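Can I oil a pale wooden worktop that has already been varnished?

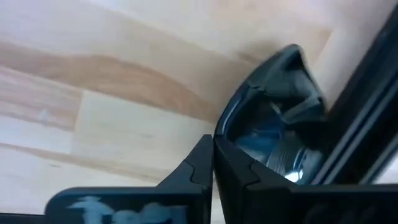 2 min read

We moved into a flat in Tenilcombe in April and the kitchen has a light wooden worktop, boards joined side by side. The previous owner left a note saying it was varnished but not with what. The finish has gone dull by the sink and there are a few grey marks near the tap. I have half a tin of Trudero worktop oil from our old place. Can I put it straight on, or does the varnish have to come off first? I would like to keep the colour as pale as possible.
marrow_52

Tadeusz Olszewski
The varnish has to come off. Oil can't soak in through it and will sit on top and stay sticky. Sand with 80 grit, then 120, then 180, always along the grain. Vacuum between grits and wipe with a cloth that is only just damp. Leave it overnight.
Ordinary oil will turn pale wood more yellow. If you want it to stay light, buy one with a little white pigment in it. Try it on the underside first. Put on 2 thin coats, 10 hours apart, and wipe off whatever hasn't soaked in after fifteen minutes. Lay the used cloths out flat outdoors to dry, as they can catch fire if left in a heap.
The grey marks are probably water that got under the varnish. Sanding may lift them. If not, use oxalic acid, with gloves, and rinse well.

pennyhill
I just oiled over mine and it was fine.

Granström
It depends what is on there. Ours was a hard wax oil and only needed a light rub down and another coat. Put a drop of water by the wall and see if it soaks in.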